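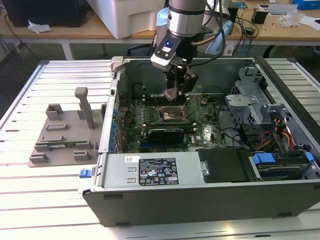
Memory slots, week 5

2 Sep 2025

The arm can now find the memory slots on its own most of the time. Getting a stick into one is a separate matter, and I'll come to it.

For anyone new to the blog, I've been using a corner of the Clekesska shared workshop in Prarnow since July, trying to get a secondhand arm to do small jobs inside desktop PCs. The goal is modest. I want it to seat a stick of memory in a known slot on a known board, over and over, without me touching anything. If that goes well I'll try the processor next.

The table

I moved everything onto the slatted aluminum table last month. Before that the PC sat on a wooden bench, which flexed whenever the arm sped up. You couldn't see it with the naked eye, but you could see it in the numbers. The slots in the aluminum also mean I can bolt things down wherever I like, so the fixture has a fixed home and I stopped having to teach its position again every morning.

The PC lies on its side with the panel off and the board facing up. I tried it standing upright first. The gripper had to come in sideways, the wrist kept running out of travel, and the cables dragged on the case. Lying down is much easier. The drive cage is still in the way on the right side, though, and every path I write has to go over it and come straight down.

People at the workshop have asked why I don't take the cage and the power supply out. I could. But a bare board on a table is a different problem, and I want the one with the wires in it.

The fixture

The gray plate to the left of the case is my third print. It has raised blocks, slotted holders and a tall square post at the back. The first version was too thin and curled at the corners. The second was flat but the slots were too tight, so the gripper pulled the whole plate up along with the part. For the third I opened the slots a little and put a chamfer on the top edges. I printed it in the Samside gray filament the workshop buys in bulk. It took most of a night.

If I print a fourth I'll move the post. It's stiff and it does what I need, but the arm has to swing wide to miss it and that adds time to each run.

The gripper

It's a two-finger parallel gripper, sold by Pavlović as a used part. Two things to know if you get one:

The fingers that came with mine were too wide for this. There isn't much room between the socket and the slots, and the fat ones touched the metal bracket on the way in. The ones on it now are narrower.

The closing force is adjustable, but the scale doesn't mean much. I ended up setting it with scrap sticks from the parts drawer. Mine runs at 700 on a scale that goes to 1000. Lower than that and the stick tilts when it touches the slot.

Where it stands

I split the job into two parts so I could test them one at a time. Part one is moving from the rest position to a hover point just above the row of slots. Part two is the push.

I ran part one 98 times over the weekend. It was good on nearly all of them. The misses came close together, late on Saturday, and I think a cable had caught on something behind the arm. I've since tied the cables higher up and let them loop off to the side. No misses after that, but I haven't done enough runs to call it fixed.

Part two is not good yet. The stick goes in square, then one end seats and the other end doesn't. When I do it by hand I press one end and then the other without thinking about it. The arm presses the middle. I've started writing a version that goes down, shifts along the slot and pushes again at each end - slow, but it should be gentler on the board as well.

I check the hover point by eye before I let it push. The fingers should be pointing straight down over the slots with the wrist clear of the cage. If it looks off I stop it and start over.

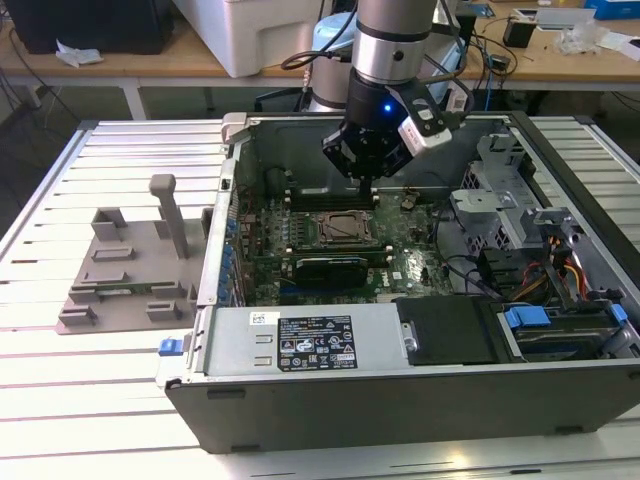 Things still to do

Write the two-ended push and run it on the old board before the good one.

Add a stop if the force goes past the limit. Right now the only stop is my hand on the button.

Put the bench behind the arm in order. There's a tangle of black cables on it that I keep meaning to sort, and I need the space for the laptop.

Order more narrow fingers. I have one spare set and the tips wear.

I have the table again on Thursday evening and will start with the force limit.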